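Filed under: Home & Kitchen chat

Everyone swears by the "clear worktop" rule now. Darragh Tierney says it takes 18 minutes a night. I have my doubts. 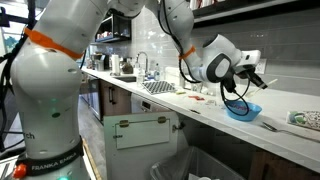
Blue bowl, spoon, counter. Day one of the rule.

My trouble with it is the small stuff. Put a bowl away, fine. But where do the little bits live? Mine go in a drawer, and then I have a bad drawer.

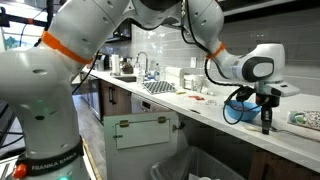
And the drawer never gets a rule, does it? Eimear Hanrahan bought the Drumia tidy trays for hers - still can't find a peeler.

I'll give it till August. Not hopeful.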